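Catalina Fuentealba
Notes on our bin picking rules, a thread. We rewrote the house rules for the cell in March and a few people asked what changed.
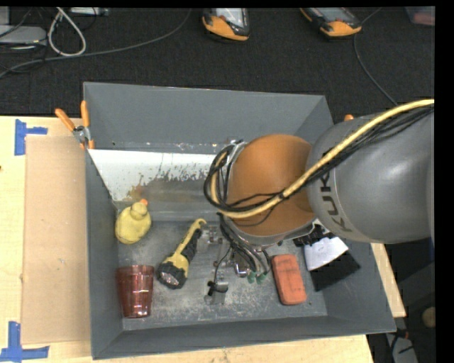

KUKA arm over the gray bin. Duck, tumbler, flashlight and block on the bin floor.

1/ Background first. I keep the cell rules at Netadura. The old ones ran to 60 pages, and most of that was copied out of manuals. The new set is 7 pages and lives in a binder by the operator's chair. The manuals are still on the shelf and they still win if there's a conflict.

2/ None of this replaces your risk assessment. We do ours against the published robot safety standards and whatever the arm maker says. House rules sit under that. They cover the small daily stuff a standard won't spell out for you, like where the tape goes.

3/ Rule one is cables. Any cable that rides on the arm gets enough slack for the full wrist range and no more. Before the first run of the day, jog each wrist joint to both ends of its allowed range at reduced speed and watch the loop. If it catches on anything, stop and re-dress it. Don't plan to fix it at lunch.

4/ The loop check used to say "inspect cables." Everyone signed it and everyone meant something different by it. Now it says which joint to move, how far, and what to look at. Arūnas Lapiņa wrote that part and it's the best page in the binder.

5/ Rule two, the bin. It has a marked position on the table and a fixed orientation. If it gets bumped, put it back on the marks and rerun the position check before picking anything. "Looks right" doesn't count. We had a bin sitting 2 degrees off its marks through a whole morning of trials and had to throw out the lot.

6/ Clamps count as obstacles. If you put a spring clamp on the rim, the handles stick up above the rim and the planner has to know about it. Add it to the collision model and write it on the sheet. Same when you take it off.

7/ Rule three, wear. Scratches and chipped coating inside a bin are allowed. We don't repaint in the middle of a test series, it changes what the vision system sees. Take a reference shot of the empty bin at the start of each series and keep it with the results.

8/ Sharp edges are a different matter. A burr or a crack means the bin comes out of service the same day, series or no series.

9/ Rule four, objects. Every object has an entry on the object list with its weight and the grip force limit. If it's not on the list it doesn't go in the bin. Yes, that includes the thing you brought from home to see if it would work.

10/ Mix your surfaces. A set made up only of matte boxes tells you very little. Ours has to include something see-through, something soft or rounded, something long with an odd end on it, and a plain block. See-through items get their own line in the results so they don't get buried in the average.

11/ Rule five, handheld controls. When someone is inside the marked area, that person holds the enabling device. Not a colleague across the room. When nobody is inside, the pendant goes back to its holder. I'm still writing this one up more than any other, and I've been guilty of it too.

12/ Rule six, stopping. Anyone can stop the arm at any time and doesn't owe a reason. The restart does need one, written down, with initials. Yamila Maldonado asked for that after we looked through 746 log entries and found a lot of restarts with a blank comment field.

13/ Reaching into the bin: stop the arm, confirm the stop on the display, then reach. A paused program is not a stop. The arm can be still because it's waiting on a signal, and it will move when the signal comes.

14/ What we dropped. The weekly form on general tidiness is gone. So is the second signature for swapping objects, which had turned into people signing for each other. Nicanor Troncoso argued for keeping it and he may turn out to be right. We'll look again after the next series.

15/ Still open: how often to redo the hand-eye calibration. We do it at the start of a series and after any contact with the gripper. Emiliano Daza wants it daily. If you have a rule for this that you can defend with data, send it over.

16/ I can share the cable page and the object list template. Reply here and I'll send both. The rest has site details in it and needs a cleanup first.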